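Hand-Held Gripper, Bench Inspection Before Use
Dakport shared workshop, back bench
Inspected by: Rajeshwari Kandasamy
Second pair of eyes: Kumudini Biswas
Date: Monday, June 4, 2018

Mark each line OK, FIX or STOP. A FIX can wait until the end of the session. A STOP means the gripper goes on the shelf with the red tag on it, including when you have driven across town especially to use it.

BEFORE YOU TOUCH ANYTHING

1. Bench cleared, surface wiped down. OK
Comment: Cleared of everything except one mug, which was then cleared too. Kumudini says it wasn't hers. It had her name on it.

2. Battery unplugged and sitting where you can see it. OK
Comment: "I'm pretty sure I unplugged it" is not a location.

3. Sleeves, hair and lanyards out of the way. OK
Comment: The motor is small. So was the one that ate my badge.

4. Eye protection on for anything involving springs. OK
Comment: The good pair has moved to the drill press again. The remaining pair is scratched to the point where you are protected mainly from seeing the spring coming.

FINGERS AND PADS

5. Both finger screws snug, heads not rounded. FIX
Comment: Left one turns a little if you insist. I insisted. Thread lock is on the shopping list under the filament.

6. No cracks along the layer lines, both fingers. OK
Comment: Flexed by hand under the lamp. This is the dark green batch from Werkora, and dark green is a wonderful color for hiding cracks. Use the lamp. The next set is going to be yellow and I don't care who thinks it looks like a bath toy.

7. Pads firmly seated, no lifting at the edges. OK
Comment: Run a fingernail down the seam. If the nail catches, it's a FIX. If the pad comes off on the nail, it's a STOP, and please put the pad in the tray and not in your pocket.

8. Pads meet squarely when closed on nothing. OK
Comment: Good enough to hold a strip of printer paper along the full width. Last month it held one corner and sort of waved the rest.

JOINTS AND ARMS

9. Brass rings in the arm joints flush and not spinning loose. OK
Comment: These were pressed in with a bench vise and a certain amount of language. If one starts to walk out, don't tap it back with a wrench. We own a mallet.

10. Arms open and close without grinding. OK
Comment: There is a click near fully open. It was there in the first build, it survived the rebuild, and Kumudini has named it Cassim. Cassim is acceptable. Any second click is a STOP.

11. Side play at the fingertips. FIX
Comment: More than I'd like, less than I'd complain about in writing. Well.

12. Cycle count read and logged. OK
Comment: 2,572. The plan says joints get looked at every 1,000, so we should have done it at 2,000 and have no excuse beyond the weather being nice. Looked at now. Next one at 3,000, and I've written it on the wall in marker.

WIRING AND POWER

13. No bare wire, no tape doing the job of heat shrink. FIX
Comment: There's tape. It's neat tape. It is still tape.

14. Strain relief holds when the cable is tugged. OK
Comment: Tug like someone has walked through the cable on the way to the kettle, as someone will.

15. Stop switch cuts motor power within one press. OK
Comment: Tested 22 times, because the first switch, a Vurkavo from the bargain drawer, passed 21 in a row and then had a think. It now lives in the trash. The replacement is large, red and rude, and I like it very much.

16. Current limit set before the battery goes back in. OK
Comment: The order matters. Ask Kumudini about the ping-pong ball.

GRIP TRIAL

17. Light object, low force. OK
Comment: We used to do this one with eggs. The bench smelled of it until July, and the person who kept suggesting eggs has been moved to wiring. The current trial piece is a clear plastic contact lens case with its little white tweezer inside. It's cheap, the walls are thin enough to bow if the grip is too strong, and being clear it keeps no secrets. Hold it upright, a pad on either side at mid-height.

18. Case not bowed, cracked or whitened at the pads after release. OK
Comment: Kumudini checked it with the loupe, then checked my work on item 6 with the loupe, which wasn't on the list.

19. Trial repeated over a folded cloth before anyone tries it over the floor. OK
Comment: The floor has won every argument so far.

RESULT

Fit for supervised use at low force. Items 5, 11 and 13 to be fixed before it gets anything heavier, or anything belonging to someone else. Please don't sign off your own FIX. Get the other person to look, even if the other person is going to be smug about it.

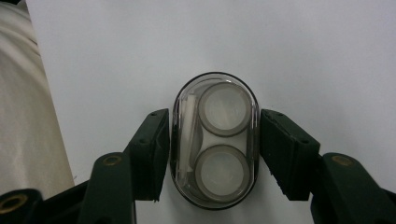 The loupe goes back in the top drawer when you're done with it, and the battery stays out overnight.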